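How to season and glaze-proof a raw clay bench top (quick version)

Dec 26, 2022

Doing this between loads so excuse the shorthand. Works for the Atthorpe slab benches and any other unsealed top. Ours went chalky by August, all glaze dust and no wiping. My fault.

You need: stiff brush, two sponges, bucket, Redine sealer (the plain one, not gloss), old towel, 120 ml cup for measuring.

Step 1. Clear everything off. Shelves above too, they drop grit.

Step 2. Brush dry. Then damp sponge, then a clean damp sponge. Dont flood it. Leave 12 hours, longer if the shed is cold.

Step 3. Check the colour. You want it even right across, no pale patches. Pale means dust, go back to step 2. 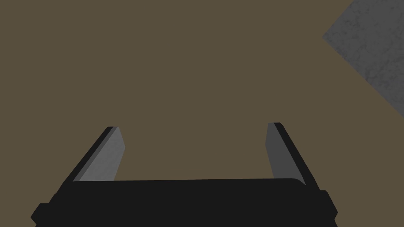

Step 4. First coat. Thin. One cup does more than 20 tiles' worth of area. Work from the far side toward yourself so you're not leaning in it. Wipe puddles with the towel.

Step 5. Wait 18 hours. Second coat goes the other direction. I skipped this once and got a ring off every mug.

Step 6. Let it cure a week before anything heavy. Light stuff is ok after two days. Bowls are a decent test, white inside and navy outside show up any residue straight away. Tip one over, look at the rim, wipe, look agian. 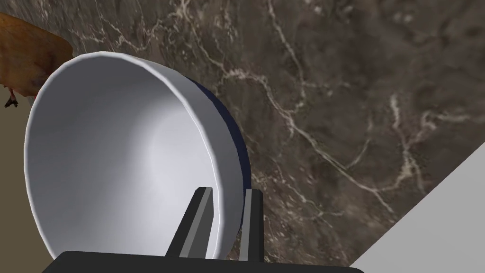

Aftercare

Damp wipe at the end of each day. No vinegar. Top up coat once a year, the Malabanan stuff goes over Redine fine but smells for ages. A litre was $87 last time I bought it, so put the lid on properly.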